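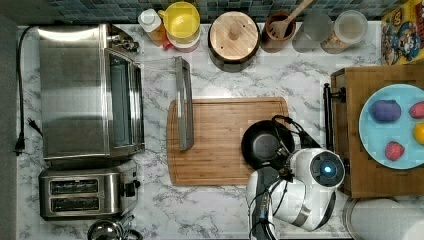
Toasters are one of the many things countries buy from each other.

What on earth is a tariff?
By Nilmini Khondokar
5 September 2022

My nephew Debashish heard the word "tariff" on the car radio and asked me if it was a kind of giraffe. I laughed so much I had to stop eating my sandwich. Then he asked me what it really was, and I gave such a muddled answer that I went home and wrote this instead!

A tariff is a tax on things that come into a country from somewhere else. Those things are called imports. (Things going out are exports. I used to mix them up until I thought of EXports going out the EXit.)

You probably know about sales tax already — it's the extra bit that gets added when you buy a toy and suddenly your five dollars isn't quite enough. A tariff is a cousin of that. It gets collected when goods arrive at the border, at a port or an airport, before they ever reach a store.

Let's make up two countries

I'm going to call mine Dodgate and Skundasholm. Dodgate is rainy and everybody there needs rain boots. Skundasholm is full of boot factories, and it makes very good boots for not much money.

There's one boot factory in Dodgate too. It's small and old, and its boots cost 12 dollars a pair. Boots from Skundasholm cost ten dollars. Which would you buy? I'd get the cheaper ones and spend what was left on gum, and so would most people in Dodgate, and that makes the Dodgate boot factory very worried.

So the factory owner goes to the government and says, please help us, or we'll have to close! The government thinks about it for a while and puts a tariff of $3 on every pair of boots from Skundasholm.

Now the store in Dodgate has to charge $13 for the boots from far away. The boots made at home still cost 12 dollars. All of a sudden the Dodgate ones are the bargain, and the factory gets busy again.

Who pays the 3 dollars?

This part trips up lots of grown-ups, so read it slowly. Many people think the other country pays. But the bill goes to the company that brings the boots in, and that company is called the importer. In my story the importer is a Dodgate company called Skesow. When a ship comes in with 2,000 pairs of boots, it's Skesow that has to send money to the Dodgate government.

Skesow doesn't want to lose all that money, so it will probably raise the price. Then the family buying the boots ends up paying. Sometimes the boot maker in Skundasholm agrees to sell its boots for a bit less, so everybody shares the pain. It can happen in all sorts of ways, and people who study money (they're called economists) spend years working out who paid how much.
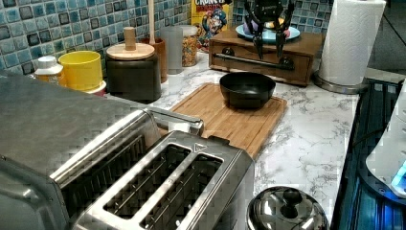
Photo: Jahangir Mondal

So are tariffs good or bad?

Well, it depends who you ask. Let's go around Dodgate.

The workers at the boot factory like the tariff a lot. They get to keep their jobs.

The government likes it too, as long as some foreign boots keep coming in, because it can spend the tariff money on roads and schools.

A dad with four kids doesn't like it at all. Every pair of boots his family needs costs more than it used to, and kids' feet just keep growing!

And the people in Skundasholm are pretty cross. Their factories are selling fewer boots. They might decide to get even by putting a tariff on something Dodgate sells to them, like cheese. Then Dodgate puts one on Skundasholm's pencils, and Skundasholm puts one on Dodgate's jam, and on it goes. When countries keep doing this back and forth it's called a trade war. There's no fighting in it, only prices going up and a lot of grumpy meetings.

Countries can also go the other way and agree to drop their tariffs with each other. That kind of deal is called a free trade agreement. They can take years to write, partly because everyone has some factory or farm they want to protect.

Words to remember

Import: something brought into a country to be sold
Export: something sold to another country
Tariff: a tax on imports
Importer: the person or company bringing things in
Trade war: when countries keep adding tariffs to get back at each other

Something to try at home

Go on a label hunt. Look at the tag in your T-shirt or the bottom of a mug, and see if it says where it was made. Write the countries down and find them on a map. My neighbor Dilani did this with her class and they ran out of room on the map for their stickers!

Debashish has read this now. He says he understands tariffs but he would still like there to be a giraffe.

Sign up for our newsletter! Ask a grown-up to enter their email address to get new explainers from us. You can unsubscribe at any time.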